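Skima: Calculated Orbital Energies for Small Organic Molecules

Version 1.2, updated 8/16/23
Maintainer: Etornam Nutsugah
Contributors: Uriel Farías, Corina Toma, Silviu Lungu

Summary

Skima is a table of molecular orbital energies for 600 small closed-shell organic molecules. Each molecule has between two and seven heavy atoms, drawn from C, N, O and F. For every molecule we give the optimized geometry, the energies of all occupied orbitals, the energies of the lowest ten virtual orbitals, and a symmetry label where one could be assigned. All calculations were run at the same level of theory so that the entries can be compared with one another.

The set was put together for teaching and for testing small regression models. It is too small and too narrow for training anything meant to be used on drug-like molecules.
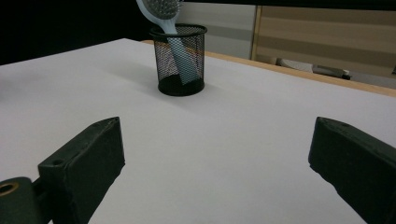 Contents

molecules.csv: one row per molecule, with the ID, SMILES string, formula, point group and total energy
orbitals.csv: one row per orbital, linked to molecules.csv by ID
geometries/: one XYZ file per molecule, coordinates in angstroms
inputs/: the input files as they were submitted
scripts/: the parser and the consistency checks
CHANGES.txt

Columns in orbitals.csv

mol_id: integer, starts at 1
orb_index: integer, starts at 1 with the lowest-energy core orbital
energy_h: orbital energy in hartree
occ: 2 or 0
irrep: symmetry label, or blank
kind: sigma, pi, n, sigma*, pi*, or mixed

The kind column was filled by script from the orbital coefficients. An orbital is called pi only if the molecule has a plane of symmetry and the orbital changes sign across it. In molecules with no such plane the column reads mixed for everything outside the core, even where a chemist would be happy to name the orbital by eye. Core orbitals are left blank.

Method

Geometries were optimized with B3LYP and the 6-31G(d) basis set. Orbital energies were then taken from a single-point Hartree-Fock calculation with the 6-311G(d,p) basis set at the optimized geometry. Frequencies were computed at the B3LYP level, and any structure with an imaginary frequency was displaced along that mode and optimized again. Only the lowest-energy conformer found is included. The conformer search was limited to 300 starting structures per molecule.

Virtual orbital energies depend strongly on the basis set. The basis has no diffuse functions, so the higher virtual levels should not be read as electron affinities. The occupied levels may be compared with ionization energies through Koopmans' theorem, with the usual caution about relaxation and correlation.

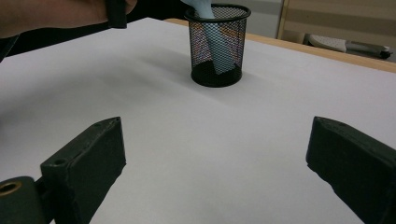 Degenerate orbitals are listed as separate rows. Their energies can differ in the sixth decimal place when the optimizer did not hold full symmetry. The script merge_degenerate.py groups rows that lie within 0.00001 hartree of each other and share a molecule ID. It does not look at the irrep column, so accidental degeneracies are merged as well.

Checks

Silviu Lungu reran a random subset from the input files on a second machine. Total energies matched to within 0.000001 hartree. The parser stops with an error if the occupied orbitals in a file do not add up to the expected number of electrons.

Known problems

Symmetry labels for linear molecules are given in the D2h or C2v subgroup. They have not been converted back.
In version 1.0 the signs of some virtual energies were lost on export. Do not use that version.
Fluorinated species are underrepresented.
Open-shell molecules, ions and radicals are not covered.

Loading

Both CSV files are UTF-8, comma separated, with a header row. Read irrep as text. Some spreadsheet programs will turn labels such as 1E into numbers.

License and contact

The data are released under CC BY 4.0 and the scripts under the MIT license. Please cite the version number. Corrections should go to the issue tracker with the mol_id in the title. Questions about the symmetry labels go to Corina Toma.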